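Puvent Bouquets: notes on the collection

Short recordings of people handling wrapped bunches of flowers indoors: picking up, holding, turning, setting down. The set has 210 recordings in 2 folders, one for each room.

Contents

hold/ — bunch lifted and kept up at arm's length
table/ — bunch laid down, turned or unwrapped
labels.csv — one row per recording, with flower colours, wrapping and room

Labelling

Colour is recorded by eye, using the everyday word. Peach and pink are separate labels. Flowers are not identified by species unless the florist's docket named them. Patterned paper is labelled "patterned", whatever colours are in it. Ribbon has its own column.

Malou Skov and Baldur Hallgrímsson did the labels. Where they disagreed, both are kept, split by a slash.

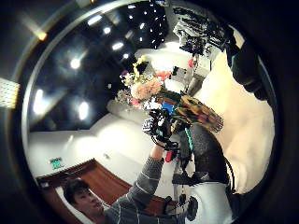
Mixed bunches get every colour that shows, with the largest bloom listed first. Leaves don't count as a colour.

Known problems

Grey paper and white paper were mixed up in 5 rows of table/. These will be fixed in the May update.

Contact

Vesna Dumitrescu, Pranmont. Please send corrections with the row number.

Last changed 13 February 2021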